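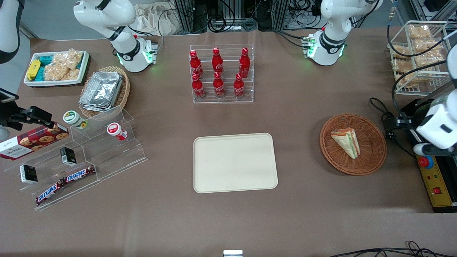
A stepped display, also called a riser or a tiered stand, is a piece of shop or household furniture that holds goods on two or more levels, each one set a little higher and farther back than the one in front of it. The idea is an old and friendly one, borrowed from the seats of a theater, and it lets a person standing in front see the back row almost as well as the front. Stepped displays are made of wood, wire, glass, cardboard, and clear acrylic, and they turn up on market stalls, bakery counters, bar shelves, and kitchen tables. A small acrylic rack with a row of three red Coca-Cola bottles on the front step and another three on the higher step behind is about as plain a case as one could ask for, and the clear material leaves the color of the goods to do the talking.

History

People selling fruit and pottery in open markets have long propped up the back of the stall with crates or planks, and it is hard to say where the habit began. In the market town of Flostdale, stallholders used upturned apple boxes covered with sacking, and the older families there still call any raised shelf a "box back," whatever it happens to be made of. Glass steps came into fashion with the indoor shop counter, where they looked very fine but chipped easily and were a trial to dust.

Clear plastic changed matters a good deal. It was lighter than glass, it could be bent with heat into a single piece with no joints to come loose, and a dropped stand would usually survive. The workshop of Nelu Ardeleanu, in Curkinance, began by bending offcuts for a neighboring pharmacy and went on to make a small range of steps sold under the name Sima. The first Sima stand had 2 levels and was meant for perfume, though customers soon put spice jars, toy cars, and potted cactus on it.

Proportions

The height between one step and the next, called the rise, depends on what is to be shown. Tall, narrow goods need a generous rise if their labels are to be seen over the row in front, while low things such as cakes or soap can manage with very little. Traian Furtună, whose handbook for shopkeepers was widely passed around in its day, suggested a rise of 14 centimeters for jars of preserves and a full 30 for tall vases. He also warned his readers against making the steps too deep, for goods pushed to the back of a deep step fall into shadow and tend to be forgotten there until spring cleaning.

Weight matters as well. Heavy goods are generally filled in from the back, so that the person loading the stand does not have to reach over a finished front row, and are sold from the front. Some makers add a lip along each step, which is a great comfort on a counter that gets bumped.

Use in the home

Stepped stands moved into kitchens by way of the spice cupboard and have since spread to bathrooms, sewing rooms, and windowsills. Collectors are especially fond of them. The Bronby collection of miniature pitchers, put together by Silviu Nistor and shown every September, keeps 80 pieces on painted wooden steps that he built himself.

Care

Acrylic scratches more easily than glass and should be washed with mild soap, lukewarm water, and a soft cloth. Window cleaners that contain ammonia can cloud the surface over time. Wooden steps want only a dry duster and, now and then, a little wax.

See also: Shop counter; Cake stand; Spice rack; Market stall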